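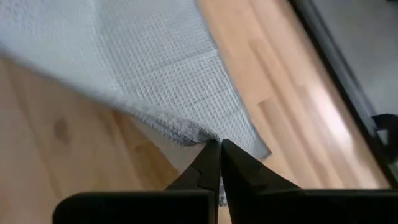 3 min read

Section 4: Setting up a show and its Spoiler Line

Your account is ready, so now comes the fun part: adding a show! By the end of this section you'll have one series on your Kollik shelf, with your place marked and your first episode note saved. We'll use the crime drama Kasoldale all the way through, but the steps are the same for any series.

Before you start
You need Kollik on a phone, tablet or computer, and you need to be signed in. If you watch with other people, decide whose account will hold the shared shelf. You can change this later (see Section 9), but your notes won't move with it.

Add the show

1. Open Shelf and tap the plus sign in the top corner.
2. Type the title. Three letters are usually enough to bring it up.
3. Check the year and the network under the title. Kasoldale has two listings: the original drama on Caltholm, with 41 episodes, and a shorter remake. You want the first one.
4. Tap Add to Shelf. The show's tile appears in gray until you mark an episode.

Note: If you've added the wrong listing, press and hold the tile and choose Swap Listing. Anything you've already marked is cleared when you swap, so it's a good thing to catch early.

Set your Spoiler Line

The Spoiler Line is our favorite thing in the whole app. It marks the last episode you've finished, and every recap, comment and cast list past that point stays hidden until you move it. You can read all the wild theories about the season one courtroom episodes and never bump into the season three verdict!

5. Open the show's tile and tap Episodes.
6. Scroll to the last episode you finished, all the way through the credits.
7. Tap the circle beside it. Kollik asks whether to mark everything before it as well. Choose Yes unless you skipped around.
8. Drag the Guard slider to Standard or Strict.

Standard hides recaps and comments. Strict also hides episode titles, guest stars and running times, and it's great for shows like Inskip, where a name in the guest cast can give away that a dead character is back.

CAUTION: Moving the line forward opens hidden comments right away on every device you're signed in to. Moving it back hides them again, but you can't unread what you read. If you share a shelf, check with the others before you move it.

Write your first note

9. Tap the episode you just marked, then tap Note.
10. Type whatever you like, up to 400 characters. The counter turns orange as you get close. A note of 394 characters will still save, and so will a very short one ("I KNEW it was the brother" is a perfectly good note).
11. Choose Private, Shelf or Public.
12. Tap Save.

Notes set to Public are locked to their episode, so only people who have reached it can read yours. Go ahead and shout about the twist!

Note: Pasting in a longer recap won't work here. The text is trimmed at the limit and the rest is lost. Use a Long Recap instead, which has its own editor (Section 6).

If something doesn't look right

The tile is still gray: no episode has been marked. Go back to step 5.

You see message 764: the episode list is still loading. Leave the tile open for a minute, then pull down to refresh.

Two-part episodes show as one: some finales are listed the way they first aired. Turn on Split Doubles under Show Settings and mark each half separately.

A friend's comment is missing: they're probably ahead of you. Keep watching!

Next: Section 5, Air-date reminders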